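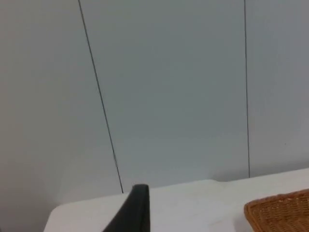 4.2 Wall Color and Reported Calm

Figure 2. Pale grey-blue wall panels behind a white tabletop.

The Gerlach survey claims that pale walls make office staff calmer. We doubt it. Of the 80 people asked, only 34 returned the second form, and the Trarna site had changed its working hours that same November. Any drop in stress could come from shorter days – paint need not enter into it. The effect also vanished when we left out the 8 newest hires.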